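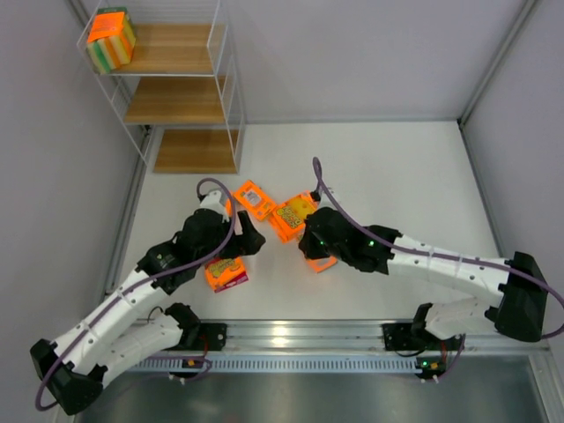 Figura 1. La estantería pequeña y los paquetes naranjas sobre el suelo blanco.

Ordenar un estante de esponjas: informe del proyecto de aula
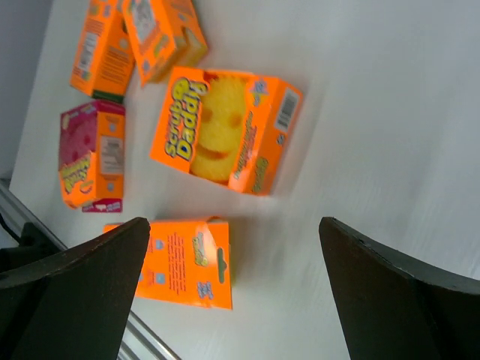

Texto y fotografías: Celeste Mota y Gualtiero Gentile, grupo Birari

Empezamos este proyecto en septiembre con una pregunta que parecía facilísima: ¿cómo se colocan unas cajas de esponjas en una estantería pequeña para que cualquiera encuentre la suya de un vistazo? Pensábamos resolverla en una tarde y nos ha dado para todo el trimestre (¡y encantados!).

El material

Elegimos esponjas de cocina por la caja. Las de Scrub Daddy son de cartón naranja, con el nombre en letras amarillas gruesas, y la que quedó en el centro de la mesa deja ver la esponja amarilla con su cara sonriente. Hay otra con la cara superior rosa fuerte y el frente naranja, y esa diferencia de color nos vino de maravilla: de lejos parecen todas iguales, de cerca no. Los laterales son otra historia, con columnas de letra menuda y código de barras, y vistos de lado cuesta mucho saber qué hay dentro.

La estantería es de alambre blanco con tres baldas de madera clara. Manuela Rizzi, nuestra tutora, nos recomendó trabajar con un mueble así de sencillo y dedicar el tiempo a las reglas de colocación.

Qué probamos

Comparamos dos maneras de ordenar. En la primera, que llamamos Correa, las cajas van en fila con el frente hacia fuera, aunque quepan menos. En la segunda, Hilier, van de canto, muy juntas, y se aprovecha toda la balda. Las cajas parten siempre revueltas, en cualquier postura, y cada ronda dura 90 segundos. Después pedimos a un compañero que no haya visto la colocación que señale la caja rosa.

Tiziana Mancuso llevó el cuaderno de las rondas e Italo Ferri dibujó las plantillas de las baldas, que rehízo entero cuando vimos que habíamos medido la profundidad por el lado equivocado.

Lo que encontramos

Correa ganó con claridad en la búsqueda. Con el frente a la vista, la caja rosa se señalaba casi al momento; de canto, más de uno cogió la de al lado y tuvo que darle la vuelta. Hilier salió mejor en espacio, y nos gustó tanto la idea que acabamos mezclándolas: en la balda de arriba, las cajas de frente; en las otras dos, las reservas de canto.

También aprendimos algo sobre el punto de partida. Una caja tumbada con el dibujo hacia arriba se reconoce enseguida y se coloca sin pensar. Una apoyada sobre un lateral obliga a girarla primero, y ahí se iban muchos segundos de la ronda.

Para la próxima fase

Queremos repetir las pruebas con paquetes de formas distintas y poner etiquetas en el canto de las baldas. Gualtiero ya tiene los primeros bocetos, y el taller Ument nos ha ofrecido su cortadora para hacerlas en cartón grueso.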